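September
Zainab Eze

Table notes, carried on from the back of the last book because I ran out of pages and not, as was suggested, out of patience.

Morning. Wiped the table down and went over the black cloth behind it with the lint roller. Black cloth was chosen on the grounds that it would not show anything. It shows everything. I took off enough fluff to knit something small and pinned the left side back up where it had been sagging.

The Jaruvero box came back from the store cupboard with the inventory sheet taped inside the lid. The sheet says 686 items. The box is the size of a bread bin. I assume the 686 is the whole cupboard and the sheet has been put in the wrong lid, but I have left it there in case it is load-bearing.

Sorting out which small things stay on the table this month. Cup, tray, one or two bits of colour. The rule from Ondus was "ordinary household clutter, but tidy", and if anyone knows how to do both I would like it written on the wall. My own working version is that everything should be something you might find on a draining board, and that no two things should be the same colour, so that when I write "the red one" in here I know in a fortnight what I meant.

The speckled cup stays. It has been through every layout so far and still has no chips, which puts it ahead of all the mugs in the kitchen. Tray stays too. There is a long-running argument over whether it is pink or orange. I have it down as "pink tray" on pages before this one and "orange tray" on at least two of them, so anyone reading back should know it is one tray and I am weak.

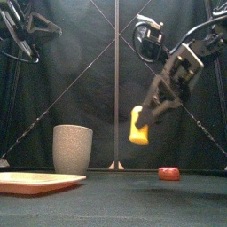
Đoàn wants the label for yellow settled as well. Three of us have been writing three different things: "yellow", "the yellow one" and, in handwriting I recognise, "banana (not)". I have ruled for "yellow". Red is simply "red", being too small to argue about.

After lunch I looked up replacement cups in the Vodberg catalogue in case the speckled one finally goes. Item 1275, grey, plain. Item 498, grey, "rustic", which costs twice as much and seems to be the same cup after a bad night. Ordered neither. Wrote both numbers on the inside cover.

Also moved the tea towel hook, because it was behind the door and every time the door opened the tea towel ended up on the floor — we had been washing it daily and feeling rather proud of our standards.

To do:
- new lint roller, this one is down to the cardboard
- find out whose inventory sheet that is
- pick a colour word for the tray and stick to it (pink?)
- someone other than me to iron the spare cloth

4.40. Cupboard locked, key on the nail. Tray is orange under the evening light. I am not changing it.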